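Gendano Wrist Kit
Soft-grip sensing and training package for tabletop arms

Version 3, April 2024
Status: in stock, ships as a kit

Overview
Research data
What's in the kit
Compatibility
Setup
Known limits
Ordering

Overview

Gendano started as a side question in our manipulation work: how much can an arm learn about a flimsy object from a single small camera sitting right behind its fingers? Quite a lot, as we found, and we had such a good time finding out that we kept going until there was a kit other labs could bolt on and use.

The kit pairs a wrist camera with two curved black fingers and a control package called Emex. Emex watches the shape of whatever is between the fingers and adjusts the squeeze as it goes. There are no force sensors in the fingertips. All of the feedback comes from the picture and from the current drawn by the finger motor, and the two together work much better than either one does alone (more on this in the research data below).

We built it for people who study handling of thin-walled, bendy, everyday things: paper cups, yogurt tubs, takeout lids, muffin liners, the kind of stuff that gives way the moment you treat it like a wooden block. If your lab has a graveyard of crushed cups behind the bench, you are our people!

Research data

The method behind Emex is called rim tracking. The camera looks for the open edge of a container and fits an oval to it, many times a second. A round opening that starts turning into an oval means the walls are giving. The controller compares the fitted oval with the one it saw at first contact and backs off once the change passes a set limit. It sounds almost too simple, and Jaxon Tremblay, who wrote the first version over a long weekend, would be the first to agree. Most of the work since then has gone into cases where the rim is hard to see: white cups on white tables, glare, liquid near the edge, a finger covering half the opening.

Our main training set has 2,545 grasps, collected on one bench with one arm. Of those, 193 involve a container that has been tipped or is being picked up from its side. We weighted these heavily in training, since a cup on its side is where rim tracking earns its keep. The walls have almost no stiffness across the opening, the fingers come in on the weak direction, and anything left inside moves toward the mouth as soon as the cup rolls. 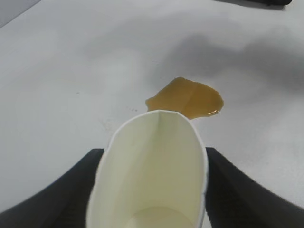
Side grasps also pushed us to add a second output to the model, a simple map of wet and dry surface near the object. We call this layer Bundus. It was trained on cold tea, apple juice and watered-down coffee, mostly because that was what the kitchen had. Bundus doesn't try to name the liquid or guess its volume. It marks the patch, marks how sure it is, and passes the outline to the planner so the arm can choose a path that keeps the fingers out of it. Shadows were a real headache early on. A soft gray shadow on a pale tabletop can look a lot like a thin film of water, and the first model happily steered around shadows all afternoon. Adding bench sessions with a moving desk lamp fixed most of that, and it was one of the most satisfying plots we have ever watched come down.

For testing we held back 139 side grasps on containers the model had never seen. With fixed squeeze, the arm finished the lift without creasing the wall in 36 of them. With motor current alone it managed 81, and with rim tracking and motor current together it reached 118. The failures that remain are mostly very soft cups that had been reused several times, plus a handful where the fingers closed too near the base and the camera had a poor view of the rim.

The full grasp log, trained weights and test split come with the kit on a drive. You are welcome to train from scratch, and we would love to hear how it goes on a different arm.

What's in the kit

Wrist camera with fixed-focus lens and bracket
Two curved fingers, matte black, plus one spare pair
Finger motor and driver board
Emex controller software with the Bundus layer
Data drive with grasp log, weights and test split
Printed calibration card
Cables, screws and two hex keys

Compatibility

The bracket fits most small tabletop arms with a standard four-bolt wrist plate. An adapter for the Pelupessy bench arm is available as a separate item. You will need a computer with a recent graphics card for training, though running the controller is fine on a modest desktop.

Setup

Mount the bracket first and leave the screws a little loose. Plug in the camera, open the live view, and turn the bracket until both fingers come in evenly from the lower corners. Tighten the screws and run the calibration card routine, which takes a few minutes.

Start with an empty, upright cup. Move on to side grasps when the oval fit looks steady, and keep the squeeze limit at its default for the first day. Vilgot Amundsen has written a long and very readable bench guide (in the docs folder on the drive) with his favorite settings for different wall thicknesses. The chapter on wax-coated cups alone is worth an evening.

Wipe the lens with a dry cloth between sessions. The fingers can be washed with dish soap once they are off the arm. The motor housing is not sealed, so keep it away from standing liquid.

Known limits

Clear plastic cups still confuse the rim fit, especially over a patterned surface. Bundus works best on light, plain tabletops and has had very little practice on dark ones. Very small openings, such as bottle necks, are outside what the camera can see at grasping distance.

A dark-tabletop update is planned for June and will be a free download for anyone who has the version 3 kit.

Ordering

Kits are built in small batches and tested on our own bench before packing. Use the request form and tell us which arm you have and what you plan to pick up with it. Odd objects are very welcome.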